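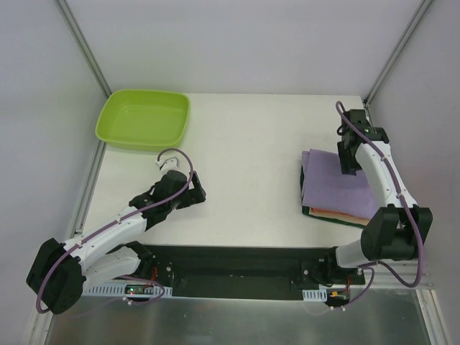
3.2 천의 종류와 작업면

본 연구에서 사용한 천은 단색의 가정용 직물이며, 무늬가 있는 천은 제외하였다. 무늬가 있으면 접힌 선과 무늬의 선을 구별하기 어렵고, 이 문제는 예비 조사에서 여러 번 나타났다. 천은 Favum에서 한 번에 구입하였고, 사용 전에 모두 같은 조건으로 세탁한 후 평평하게 건조하였다. 다림질은 하지 않았다. 일반 가정에서는 접기 전에 다림질을 하지 않는 경우가 많다고 판단하였기 때문이다.

작업면은 흰색 탁자이다. 접힌 천은 탁자의 오른쪽에 쌓고, 연두색 통은 뒤쪽 왼편에 둔다. 천의 색이 서로 다르므로 더미의 가장자리에서 각 층을 눈으로 구별할 수 있다. 우리는 이 가장자리를 "층선"이라고 부르며, 층선이 서로 평행하지 않은 정도를 더미의 정돈도를 평가하는 첫 번째 기준으로 정하였다. 전체 자료는 119개의 접기 과정으로 이루어지고, 여기에서 2698개의 정지 화면을 추출하였다.

3.3 펼침 상태의 기록

접기의 결과는 접기 전의 펼침 상태에 크게 의존한다. 그러므로 각 화면에 대하여 천의 윤곽, 이미 존재하는 접힌 선, 그리고 주름의 위치를 따로 기록하였다. 그림 2에서는 보라색 천의 왼쪽 절반에 가로 방향의 좁은 접힌 선이 있고, 이 선은 중앙 부근에서 층이 겹치는 짧은 세로 가장자리와 만난다. 오른쪽 절반은 더 넓고 매끄럽지만, 얕은 주름이 남아 있다. 이와 같이 한 장의 천 안에서 두 부분의 상태가 다를 때에는 Flustmont 표기법에 따라 왼쪽과 오른쪽을 나누어 적었다.
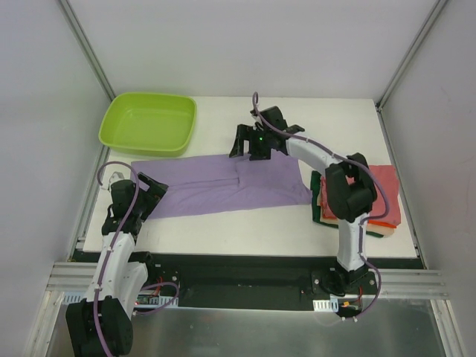 그림 2. 가로로 길게 놓인 보라색 천과 접힌 천의 더미. 천의 오른쪽 끝이 더미의 왼쪽 면에 닿아 있다.

천의 끝이 더미에 닿는 경우는 "접촉"으로 표시하였다. 접촉이 있는 상태에서 천을 당기면 더미의 아래층도 움직일 가능성이 있으므로, 이러한 화면은 정돈도의 계산에서 별도로 다루었다. 접촉의 판정은 두 명의 평가자가 독립적으로 하였고, 의견이 다른 화면은 다시 검토하였다.

들어 올린 천은 평면의 윤곽으로 설명할 수 없다. 이 경우에는 뭉친 부분의 형태, 아래로 늘어진 모서리, 그리고 단의 박음질이 보이는지의 여부만을 기록하였다. 박음질은 천과 같은 계열의 색이어서 멀리서는 잘 보이지 않으나, 가까운 화면에서는 단의 방향을 알려 주는 유용한 단서가 된다.
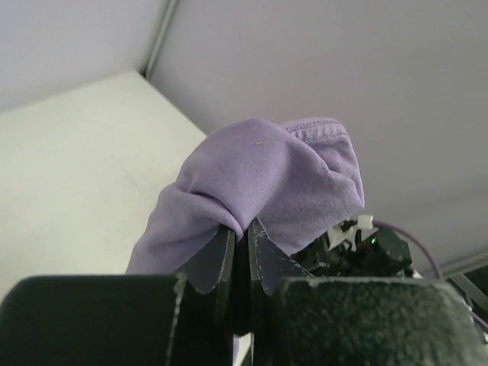 3.4 접힌 선과 모서리의 분류

접힌 선은 주선, 보조선, 우연선의 세 종류로 분류하였다. 주선은 천의 전체 크기를 줄이는 선이고, 보조선은 주선의 위치를 맞추는 과정에서 생기는 선이다. 우연선은 의도하지 않은 선을 말하며, 주름과의 경계가 분명하지 않다. 이 구별을 위하여 Skindico의 직물 용어집을 참고하였으나, 용어집에는 우연선에 해당하는 항목이 없어서 새로 정의하였다.

여러 층이 겹쳐 나란한 능선을 이루는 부분에서는 가장 바깥쪽의 능선만을 주선으로 인정하였다.
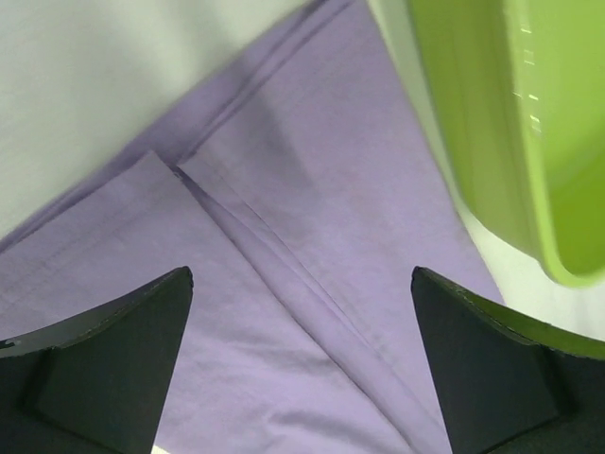

모서리는 아래층과 일치하는 것과 일치하지 않는 것으로 나누었다. 특히 삼각형으로 겹친 부분은 다음 접기에서 그대로 눌려 남기 쉬우므로, 크기가 작더라도 반드시 표시하였다. 분류 기준을 확정하기 전에 500개의 화면을 시험적으로 분류하였고, 그중 100개는 일주일 후에 같은 평가자가 다시 분류하였다. 두 결과의 차이는 대부분 보조선과 우연선 사이에서 발생하였으며, 주선의 판정에서는 차이가 거의 없었다. 따라서 다음 절의 분석에서는 주선과 모서리의 값만을 사용한다.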